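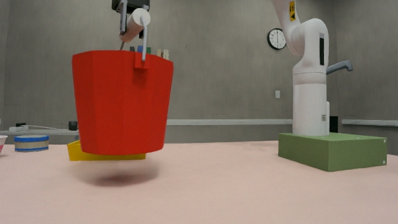 Bríd Phelan writes that I have never tried to keep runner beans alive through a dry July, and that if I had I would not be so free with my advice about hosepipes. She thinks my last piece was unfair to people who have jobs and children and can only get to the garden at eight in the evening. The hose, she says, is the reason she still grows anything.

I have grown runner beans, though not well, and I take the rest of her point. I was too quick last time and I left some things out. I would like to have another go at the argument, which is that most of us in ordinary gardens water too much, too often and in the wrong places, and that the hose makes this easy to do without noticing.

I should say where I garden. My plot is at the Granlow end of Traltside, on clay, with a low wall on the north side and a slope down to the lane. Clay holds water for a long time once it has got it. People on sand have a harder job and should read what follows with that in mind. Lech Żak gardens on the other side of the Ullow, not far off as the crow flies, and his soil is so light that it runs through your fingers. What I do would kill half of what he grows.

For years I watered every evening in summer. I stood on the path with a spray head and waved it over everything until the leaves shone and the top of the soil had gone dark. It took a quarter of an hour and was very pleasant. Then one evening I dropped a trowel into a bed I had just finished, and when I pulled it out the soil on the blade was dry from just below the surface. I dug a bit more and it was the same all along the row. Most of what I had been putting on was wetting the leaves and a thin crust, and a good part of that must have been gone by the next morning.

Roots follow water. If the only water is at the top, a lot of the roots will be at the top as well, and then on the first really hot day the plant flops and you run for the hose again. I had trained my lettuces and my beans and even a young pear to depend on me being there every evening. When I went away in August I had to ask Lena Brzozowska to come in and do the same for them, which she did, and she used to send me messages about the state of the courgettes.

What I do now is dull. I water a bed properly every 5 or 6 days if there has been no rain, and I put it at the foot of each plant, slowly, and go back to the first one when I reach the end of the row. Established shrubs get nothing. The lawn gets nothing and goes the colour of straw and comes back in September. Seedlings and anything in a pot are a different matter and have to be looked at every day. I don't have a way round that.

Before I water I push a finger in as far as the second knuckle. If it is damp down there I put the can away. I can't claim this is scientific, but it has been a better guide than how the surface looks, and a much better guide than how I feel after a day in the heat. I suspect a great deal of watering is done because the gardener is hot.

Now to the hose. Bríd says a hose can be used slowly and aimed at the roots just as well as a can, and this is true. Edmund Zalewska made the same point to me over the fence and went further. He said that the amount of water is what matters and the thing it comes out of is neither here nor there. I agree with him in principle. In practice I don't think people behave like that, and I know I don't. With a can I have a fair idea how much I have used, as I have carried it. With a hose I have no idea at all. The tap is on the house wall, the water comes, and I stop when I am bored or the phone rings. I have left a hose running under a plum tree and gone in for supper. I don't suppose I am the only one.

There is the question of who can carry what. I had a letter from Urszula Wróbel on this, and it was the one that made me feel I had been careless. She has had two operations on her wrists and can't lift a full can. For her it's a hose or no garden, and I would much sooner she had the garden. I have no wish to tell anyone in that position that they are doing it wrong. If you use a hose because you have to, my only suggestion is to take off the spray head and let the water trickle out at the base of the plant while you do something else nearby. A kitchen timer in the pocket helps. A cheap length of seep hose under the mulch would probably do the job better than either of us.

Mulch is where I would spend effort if I had to choose. It should go on in March or a little after, when the ground is already wet, and thick enough that you can't see soil through it. I use whatever there is - leaf mould if I have been good the autumn before, half-rotted compost if I haven't, grass clippings in a thin layer when things are desperate. The Stępień place out on the main road sells bark by the bag, which is fine under shrubs though I wouldn't put it round vegetables. A mulched bed on my plot goes nearly twice as long between waterings. I tested that by the finger method only, so make of it what you like.

Then there is the matter of what we grow. A lot of summer watering goes on keeping unsuitable plants alive in unsuitable places. I had 3 hydrangeas along the wall that needed water every evening in a warm spell and looked miserable even so. They were there when I came and I felt I owed them something. I moved them in the end to the damp corner by the lane and put rosemary and a sage in the gap, and I have not watered that strip since the year they went in. I wish I had done it sooner. Nearly every garden has a strip like that, where someone is at war with the soil for the sake of a plant they don't even like very much.

The usual reply to all this is that rainwater falls free and a water butt solves everything. I have a butt and I am fond of it. Mine is full all winter, when I don't need it, and empty by the second week of any dry spell, when I do. It is still worth having, and the beans seem to prefer it to the tap, but a small roof and one butt will not see a vegetable plot through a summer. Edmund has five linked together behind his shed and he still runs out.

I don't support hosepipe bans as a way of teaching people anything. They come late, when the plants have already been spoiled by weeks of light sprinkling, and then the water stops all at once and the beds collapse. The neighbours look over each other's hedges and a lot of bad feeling comes of it. It would be better if people were told in spring how to water less, at a time when they could still do something about it. A side of paper would cover it. Water deeply and seldom, cover the soil, leave the lawn alone, check before you start.

To Bríd, then. Beans are thirsty and I wouldn't starve them, especially once the flowers are out. Give them a good soak at the roots twice a week and leave the rest of the garden to look after itself on the other evenings. If the pods still don't set, write and tell me, and I will print that too.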